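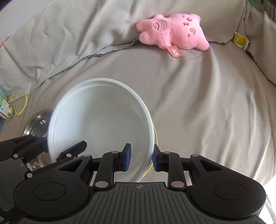
Eimer und Schüsseln ineinander verstauen, ohne dass alles klemmt?
Gefragt von Prisska, Montag, 27. Januar 2020

Hallo ihr Lieben, ich räume seit November immer wieder dieselbe Ecke im Hauswirtschaftsraum auf und komme auf keinen grünen Zweig. Da stehen ein weißer Eimer, eine flache Rührschüssel aus Edelstahl und natürlich das ganze Spielzeug von der Kleinen, und das soll alles auf ein Regalbrett, das nur 26 cm tief ist. Stecke ich die Sachen ineinander, kriege ich sie kaum noch auseinander. Wie macht ihr das denn?

Issahaku
Liebe Prisska, das kenne ich nur zu gut! Bei mir kommt der Eimer mit der Öffnung nach oben hin und wird zur Kuscheltierkiste, dann steht er wenigstens nicht leer herum. Die Schüssel würde ich gar nicht hineinstecken, die darf bei mir schräg an der Wand lehnen (ein altes Tuch drunter, dann rutscht sie nicht und scheppert auch nicht so). Falls sie doch mal festsitzt: nie am Boden ziehen, immer am Rand anfassen und ein bisschen drehen.
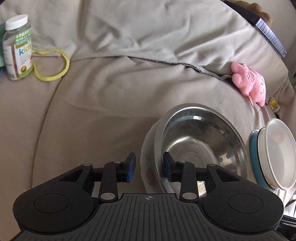
Edelstahlschüssel mit gerolltem Rand

Kleine dunkle Punkte innen reibe ich übrigens mit etwas Natron und einem weichen Lappen ab, meistens gehen sie weg. Und bitte alles gut trocknen lassen, bevor es ins Regal kommt!

Sadus
Tieferes Brett kaufen. Meins ist von Tokeo, trägt 26 Kilo, fertig.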